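Keeping the Household on One Shared Screen

Posted January 2, 2025

Every winter I sit down with a big mug of tea and tidy up the part of the house that doesn't show, meaning the calendars, the lists, the manuals and the pile of files we've all been saving under names like "scan_final." If you've ever stood in front of a beeping dishwasher trying to remember which email had the instructions in it, then pull up a chair, because these tips are for you!

We use an app called Palma for our shared lists and notes, and my sister's family over in Ruvbridge uses Roser, and as far as I can tell either one does the job nicely. Use whatever your people will open without grumbling. A plain folder of documents works too, and it's what we got by on for years. 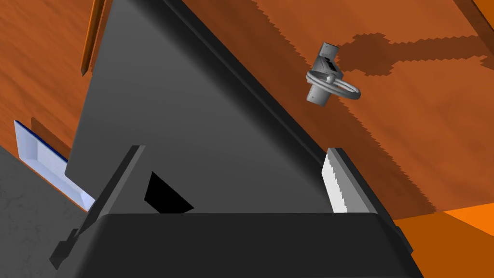

Dark gray gripper, close up.

Start with the calendar

Give each person one color and stick to it. We tried giving colors to activities as well (green for sports, purple for school, and so on) and by July the whole thing looked like a bag of jelly beans and I was missing dentist appointments right and left. One color per person, plus one for things that belong to the whole house, such as trash pickup and the furnace filter.

Put the address in the entry when you make it. I know it feels fussy, but the person driving is hardly ever the person who took the phone call.

For chores that come around again, set the reminder to repeat from the day you finish the job, if your app allows it. Otherwise you clean the range hood two weeks late and get nagged to do it again almost right away, and after that everybody learns to swipe the reminders off without reading them.
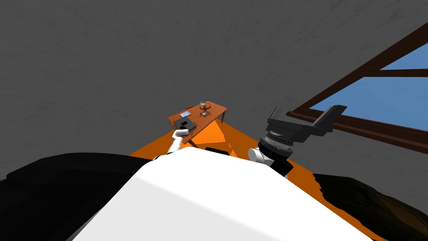

Manuals are next, and they're my favorite, which tells you something about me. Go through the kitchen drawer where they've been living and look up each one on the maker's website by model number. Save the file to your shared folder and name it with the room first, then the thing, then the model. "Kitchen dishwasher" sorts right next to "Kitchen mixer," and even my father-in-law can find his way around. I had 66 booklets in that drawer when I started, and 13 of them were for appliances we no longer owned!

While you're at it, snap a picture of the sticker with the serial number on it. On a fridge it's often inside, up near the top, and on a washer you'll usually find it just inside the door. Save that photo beside the manual along with the receipt, and the next time you call about a repair you won't be lying on the laundry room floor with a flashlight in your teeth.

Write the instructions only your house needs

A printed manual won't say that our basement sump alarm needs its button held down, or that the back burner has to be lit before the front one. Those are the notes worth typing up yourself. Keep each one on its own page with a title somebody would really search for. "No hot water" is a good title. "Utility information" is not.

Keep the steps short and put the most urgent one at the top. Then hand the page to someone who has never done the job and stay quiet while they try it — this is harder than it sounds, at least for me. 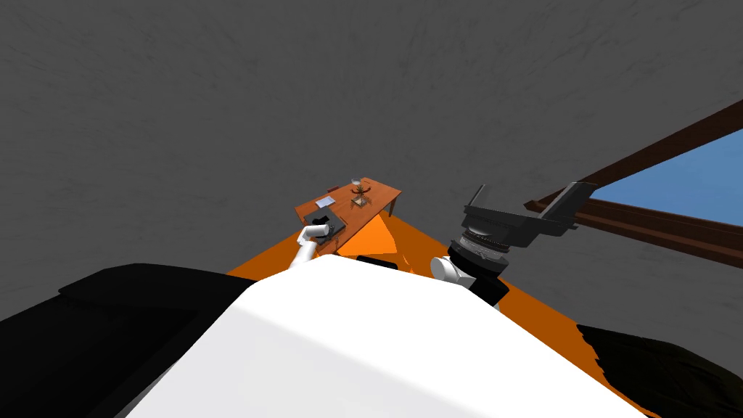

Old pages need weeding as much as new ones need writing. We kept the trash schedule from our last place in Brurkorcombe for 3 whole years, and I can't tell you how many times a babysitter put the bins out on the wrong night. I now make a folder called "Old" and drag things into it, and if we haven't gone looking for them in a year, out they go.

Lists do better when they're small. We have one for groceries, one for the hardware store and one for things to ask the landlord. A giant list called "To Do" only makes me tired.

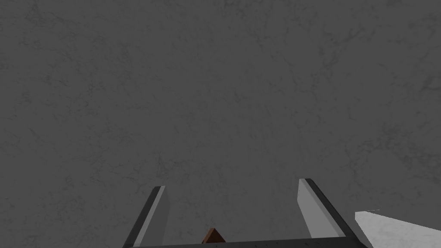 If you keep a tablet in the kitchen for all this, spend ten minutes on its home screen. Two rows of icons is plenty, with the calendar and the grocery list where a thumb can reach them. Turn off the pop-ups from everything else. Pick a calm background, too. I had a photo of the garden for ages, very pretty, and I could never find a thing on top of it. Something like the gray surface in the picture, a mottled slate color with those faint darker veins wandering through it, lets the icons show up and still isn't as dreary as plain black.

Turn the brightness down a notch in the evening and wipe the screen with a barely damp cloth after supper. Spray cleaner goes on the cloth first, never on the glass.

One more for anyone sharing passwords around the family: please don't put them in the grocery list, even for an afternoon. Use a proper password manager with a family plan, share only the few logins everybody needs, and print the recovery codes and tuck them in with the birth certificates. I keep ours in a blue envelope, and I check on it when I change the smoke alarm batteries.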